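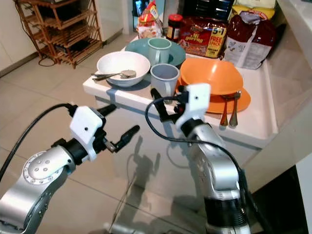 Do cleaning diaries tell us how often a home kitchen gets cleaned? Only loosely, and less well than the Marino survey assumed.

That survey drew on 203 households in Prernton, each filling in a diary for 18 days. Counters were reported wiped on 96 percent of days, a rate we find hard to believe. Many entries look as if they were written in one sitting, with the same pen and the same wording – and the authors kept them all.
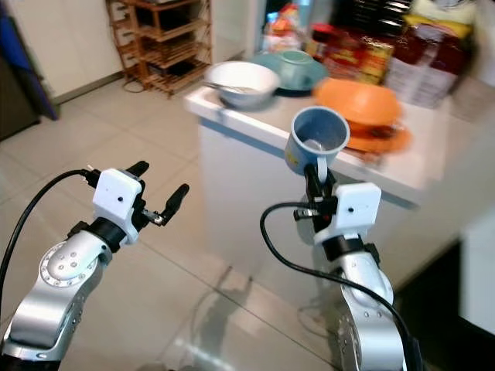 Nor did the survey define "wiped." A quick pass with a sponge and a full scrub earned the same check mark. Oksanen raised this in November and got no clear reply. Floors fared worse, as the diary form had a single line for them whatever the surface. Glossy tile (Figure 2) and sheet vinyl were pooled, so the claim that floor type "had no effect" was never tested.

**Figure 2.** Glossy light floor tile in a kitchen.

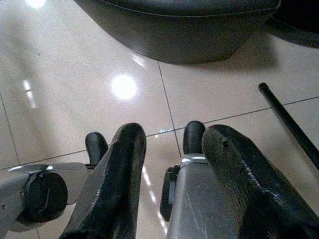 ### 4.3 What the Clatport data can add

The Clatport diaries were collected weekly, which limits back-filling. They do have a separate line for each floor surface. We use them below with some caution, as more than a few households skipped the floor lines entirely.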